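Workshop notebook, August 26, 2021
Oil finish trials, Samitcombe bench
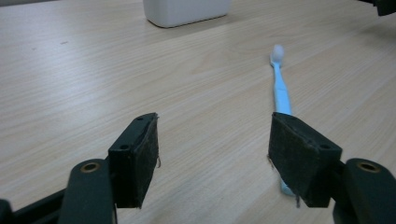
I meant to write up the walnut oil tests back in July and then the heat got to me, so forgive the gap (Saadet Karaca has been very patient, asking only every other morning). The question is still whether the Flotetti oil yellows a pale wood more than the stuff we used to get from Chu, and I now think it does, a little, though I like the warmth of it more than I expected to! The trouble is judging it fairly. Light does half the work on a surface like this tabletop, where the beige looks slightly washed out toward the upper left and warms up again at the lower right, and I have fooled myself that way before. So from now on I look at every sample board in the same spot by the north window, morning only, and turn it end for end before I write anything down.

Board 5 was sanded to 80 and left there, mostly out of laziness, and it drank up the first coat so fast I thought I had missed a patch. Board 19 went through all the grits and took the oil much more evenly. I rubbed both down with a cotton rag and left them on the rack overnight. Board 5 still feels a bit furry along one end, so it gets another light sanding before coat two.

Saadet wants to try a thinned first coat, the way they did it in the Pullville shop. I'm willing, as long as we use fresh offcuts and label them on the back in pencil this time. Rags go flat on the outside rail to dry, please, never in a heap in the bin.

Need more offcuts, and the small funnel has gone missing again.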